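Packing by gripper at Zurnunwood: your questions, answered again

Last updated October 25, 2019

We put this page up in July, when the first letter about automation went round the packing floor and the canteen went very quiet. It covers the snack box line only. If you work in Returns, you have your own page, and my sympathy.

Is my job going?

No job in packing ends before the contract with Zürcher is renewed, and the works agreement says the same in longer words. What changes is the mix. Fewer hours filling boxes, more hours teaching grippers how boxes get filled. Whether you consider that a promotion depends on how you feel about grippers.

What does a teaching session involve?

You sit at a table with an open box and a spread of assorted snacks, and you work with the hand-held grippers in place of your fingers. Everything you do with them is recorded and goes to Plilico, who do the software side. A session is 200 picks, then you stop, even if you are enjoying yourself. 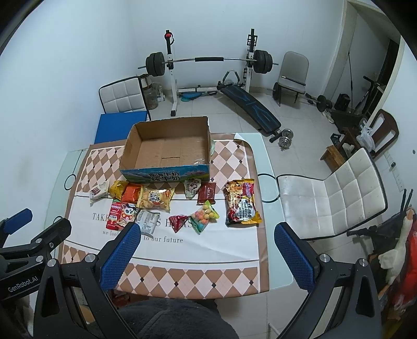
Box open, snacks out, jaws wide: a teaching table.

Why are the snacks always a jumble?

On purpose. A neat row teaches the machine to expect neat rows, and anyone who has met our incoming deliveries knows how that would end. You want packets overlapping, back side up, leaning on things. Big puffed bags next to tiny sachets. Please don't tidy. (Yes, we know. Twenty years of being told to tidy.)

Which packets are the difficult ones?

Flat sachets, by general agreement. Anything shaped like a pyramid comes second, as it offers you a point or an edge and neither is much use. Bags full of air are easy to hold and easy to burst, so go in slowly.

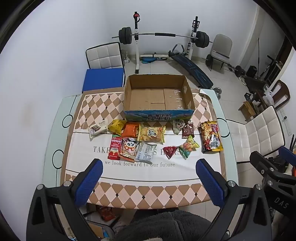
If you drop something, leave it recorded and pick it up again. Dropped picks are kept. Plilico asked for 500 of them and we supplied 800 without trying, so no one need feel singled out.

Is it hard on the hands?

Differently hard. Beat Prantl, who spent years on the fast line, reports that his wrists are better and his thumb is worse. Swap hands halfway through, and tell your shift lead if anything aches the next morning.

Do I get paid the same?

Same grade, same breaks. The shift premium stays until the Prarimgate site opens, after which it is being discussed – a word I would read with care.

Can I eat the snacks?

No.

Who do I ask?

Ingeborg Plattner, extension 3839, mornings for preference. She also keeps the session rota, so be nice.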